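Robot Hands: Which One Would You Pick?

Pick up a pencil. Now pick up a grape. Did you notice that your hand did two totally different things? With the pencil you probably pinched with your fingertips. With the grape you went soft, so it wouldn't squish. You didn't even have to think about it!

Robots have to think about it a lot. A robot arm can swing and reach and turn, but the part that touches things is the gripper at the end. Choosing the right gripper is a big job, and the engineers at a workshop called Monder, in the town of Zesdale, get to do it all day long. (Lucky them!)

Kazue Fujimoto runs the tests there. This January her team tried two grippers on the same arm, doing the same chores. They made 3,000 tries in all.

The first gripper is the Sedov. It has two stiff fingers that slide together like a crab's claw. Stiff fingers are great for small, hard things because they don't bend when they squeeze. They can be a little too strong, though. A paper cup doesn't stand a chance!

The second one is the Karagiannis. Its fingers are rubbery and curl around whatever they touch, the way an elephant's trunk curls around a branch. It's wonderful with peaches and stuffed animals. With a thin coin lying flat on a table – oh dear. It pats and pats and comes up with nothing.

So which one is better? That depends on the chore. Here is one that's tough for both of them: plugging in a cable.

You may have seen the kind of cable that brings the internet to a computer. It has a little clear plug on the end, and the plug only fits one way up. The hole it goes into is called a port, and ports often sit side by side in rows, so there are lots of wrong holes very close to the right one. The cable is bendy, too. Hold it too far back and the plug flops over. Hold it too close and your fingers bump the wall.

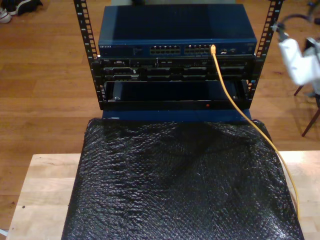 Stiff fingers did best at this. The Sedov got the plug in 513 times, and the Karagiannis managed it 413 times. The soft fingers kept letting the plug twist just a tiny bit, and a tiny bit is enough to miss.

"I was cheering for the soft one," says Ourania Andreadis, who writes the programs that move the arm. "When it finally got ten in a row, I jumped out of my chair!"

Want to try a test of your own? Put an oven mitt on one hand and a clothespin in the other. Gather a coin, a sock, a marshmallow and a key. Give yourself 60 seconds with the mitt, then 60 seconds with the clothespin, and move as many things as you can into a bowl. Write down which ones were easy and which ones drove you bananas. Then trade with a friend and see if your lists match!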